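Subject: Re: [costume-store] Folding the numbered shirts
From: Shadi Saab

On Friday, Ayanda Nkuna wrote:
> The red and white shirts don't fit the Brandero bins in thirds.
> Can we go to halves? Also, do we steam before folding or after?

Before. Steam, then let the shirt rest 20 minutes. Halves will not work - the crease lands on the number, and the print cracks along it.

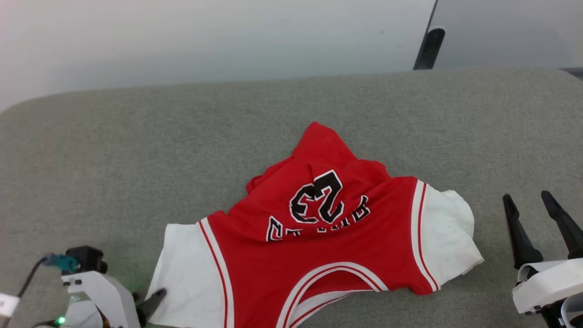
Red and white shirt, before folding. Neckline at the near side.

Starting from that position:

Pull the body out to full length and smooth it from the middle toward the side seams. Turn the shirt face down. Fold each side in along a line just outside the number, sleeves laid back on themselves. Bring the hem up in two folds, stopping short of the collar.

The bins are 60 cm long, so thirds do fit if the sleeves go in first. Bin 381 is still free. I'll relabel it unless Tumelo objects.

Shadi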